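Section 4: Setting up the Fanby room humidifer

For the Fanby with the Vondatov base. If yours has the older round base, go to section 7, the buttons are different. Updated 15 August 2022, A. Chaudhry.

Before you start

In the box: base, tank, tank cap, wick filter, power adapter, cleaning brush. Missing something? Don't run it. Call whoever you bought it from first.

You also need clean cool water and a dry cloth. Tools not needed.

Picking a spot

1. Flat, hard surface, off the floor. Dresser, shelf, sturdy table. No carpet.

2. Leave 12 inches clear on all sides and 4 feet above the mist outlet. Low shelves overhead are the usual problem.

3. Point the outlet at the middle of the room. Away from curtains, bedding, books, electronics.

4. Check the wall nearest the unit. Flat paint marks easily, and stick-on decals like these red flowers can lift at the edges in steady damp air. Run it on Low for the first night, then look at the petals and any thin stems or swirls. Edges curling = move the unit further out. 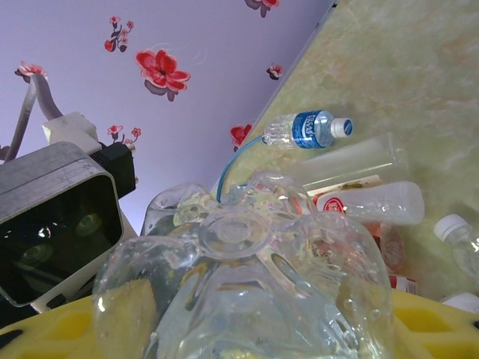
5. Route the cord behind the furniture, not across a walkway. No extension cords. The plug should be easy to reach.

CAUTION: Do not set up in a closet or any room under 19 square feet. Walls will sweat.

Fitting the filter

1. Unplug. Lift the tank straight up off the base.

2. Take the wick filter out of its plastic. All of the plastic, there is a second thin sleeve inside that people miss.

3. Rinse under the tap. Squeeze gently, don't wring.

4. Drop it in the round well, blue edge up. It should sit level. If it rocks, take it out and turn it a quarter turn.

5. New filters smell a bit like cardboard. Goes away in a day or so of running.

NOTE: Filters marked Lodhi fit both bases. Filters marked Ondance fit the round base only, don't trim them.

Filling the tank

1. Turn the tank over, unscrew the cap (counterclockwise). Keep the rubber ring on the cap. Lost ring means a leaking tank.

2. Fill with cool water up to the MAX line. Tap is ok if your water is soft. Hard water, use distilled, or expect white dust on the furniture.

3. If the tank won't fit under your faucet, fill from a bottle. Pour slow down one side. Use a bottle that has only ever had water in it, no juice, no cleaners, and let it dry with the cap off between uses.
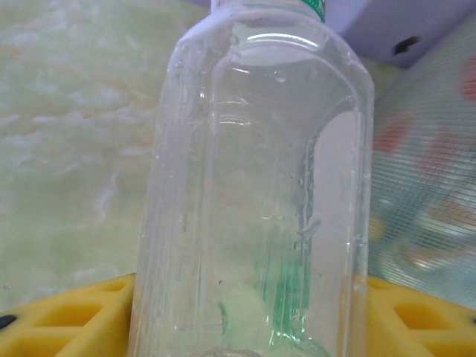 Clear plastic bottle, ridges below the shoulder, droplets on the inside wall.

4. Screw the cap back on. Hand tight. Turn the tank right side up over the sink and wait a few seconds for drips.

5. Lower it onto the base. You will hear gurgling, normal. Wait 19 minutes before switching on so the wick can soak. Skipping this is why most "no mist" calls come in.

CAUTION: No oils, salts, vinegar or scent in the tank during use. Voids the warranty and cracks the cap seal.

First run

1. Plug in. Light goes amber.

2. Press POWER once. Light goes green, fan starts.

3. Press LEVEL to step thru Low, Medium, High. Start on Low.

4. For the timer, hold LEVEL until it beeps. Each press after that adds 4 hours, up to 12. Hold again to cancel.

5. A full tank lasts 24 hours on Low. Less on High, quite a bit less in winter with the heating on.

Lights

Green: running.
Amber: standby.
Red, steady: tank empty or not seated. Lift, refill, put it back.
Red, blinking: fan blocked. Unplug, check for lint under the grille.

NOTE: After a refill the red light can take a minute to clear. Dont keep pressing POWER, it restarts the check each time.

Daily and weekly

Empty the tank every morning and refill with fresh water. Wipe the base dry, including the lip under the tank.

Once a week brush out the well and the float. Float must move freely. Full descaling is in section 5.

Going away? Empty everything, filter out, leave the tank cap off.

Questions on this section: Fahad Bangash at the Vondatov parts desk. Have the number from the underside of the base ready, the one on the box is different.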